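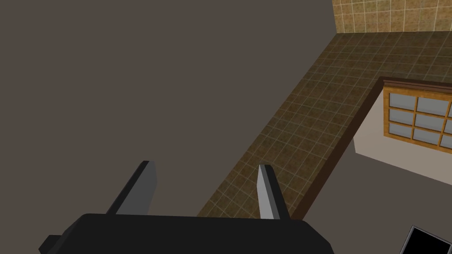

Speaker notes: Do open kitchens sell houses?
Anwara Majumder, Skultbridge property evening, second slot after the break

Slide 1. Title
Say hello, say name, skip the biography. They have the program.
Start with the line everybody in this room has heard: "Knock the wall down, you'll get it back when you sell." Ask for hands. Who has said it to a client? Wait. Most of them will have.

Slide 2. Where the claim comes from
I went looking for the source. The Rondirell brochure quotes a magazine piece, the magazine piece quotes "agents," and the agents I called quoted the brochure. Pause here.
I am not saying it's false. I'm saying I couldn't find the bottom of it.

Slide 3. The survey
The number people send me is from the Hettiarachchi survey, 1282 replies. Sounds solid. Read out the question as it was worded: "Would you enjoy a bright, open kitchen?"
Well, who wouldn't? Nothing in there on price. Nothing on what you'd give up. They could have asked whether people would enjoy a bright, closed kitchen and written the opposite headline.
Also, replies came from visitors to a home improvement show. Don't labor this, they'll get it.

Slide 4. Our own sales
192 sales from our files, all with floor plans. Open ones did sell for more. Let that sit a second, because somebody will want to cheer.
Then: the open ones were also newer and bigger, and a good share had been redone from top to bottom the year before. New wiring, new windows, new bath. Which part did the buyer pay for? I can't pull that apart and I doubt the brochure people can.
Once I matched for size and age I had 8 pairs left. Eight. I wouldn't buy a toaster on that.
(If Plotalano people are in the room, be polite. Their before-and-after chart has the same trouble but they did share their data, and that's more than most.)

Slide 5. What the wall was doing
Keep this quick, running behind by now.
Noise. Dishwasher during a movie.
Smell. Fried fish, next day, couch.
Storage. A wall holds cabinets. Take it out and those plates go somewhere, usually an island that costs more than the wall did.
Structure. If it's holding something up, the beam quote arrives after the client has fallen in love with the drawing. Tell the story of the 2 quotes, leave out the street name.

Slide 6. What I'd tell a client
If you want an open kitchen because you'll live in it, go ahead. Spend the money and enjoy it.
If you only want it for the sale, ask the agent for three matched sales nearby. Same size, same age. If they can't find three, you have your answer on how sure they are.
A wide doorway is cheap. Mention it, don't oversell it, I have no numbers on doorways either.

Questions
Someone will say "but buyers tell me they love it." Ask what those buyers bought in the end.
Someone will ask about March listings. Don't know, didn't look.
Clicker goes back to the front desk.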